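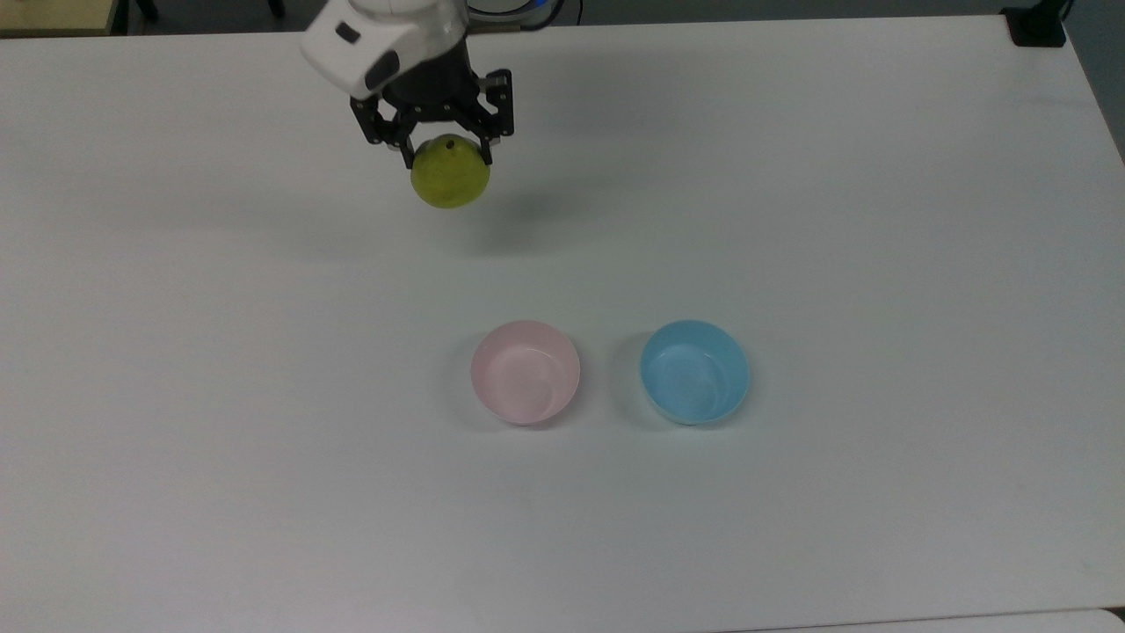 The case for paying demonstrators properly

Public discussion of robot learning gives most of its attention to the size of the collection. When Casdale published its sorting set last August, the number repeated in every summary was 809 demonstrations. Very little was said of the people who had guided the arm through each one.

It is the view of this author that their labour deserves closer regard. Moving a piece of fruit to a bowl is simple for a child. Doing it through a remote control, with two rigid fingers and no sense of touch, is skilled work. A good operator approaches slowly, closes on opposite sides of the fruit and lifts well clear before travelling. A tired operator hurries, and the robot will learn the hurry as faithfully as the care.

Ninholm asks its operators for 40 demonstrations in a shift and sets a rest period after every 7. Other laboratories favour a daily quota with no fixed breaks. The second practice fills a disk sooner, but the Widero project later set aside 600 of its recordings on grounds of quality, and the cost of that decision was considerable.

Institutions that fund this work should require a written standard for training, rest and pay. They should also require that operators be credited in the published record, should they wish it. A pink bowl and a blue bowl make a modest workplace, but it is a workplace all the same, and the ordinary rules of fair labour should apply there.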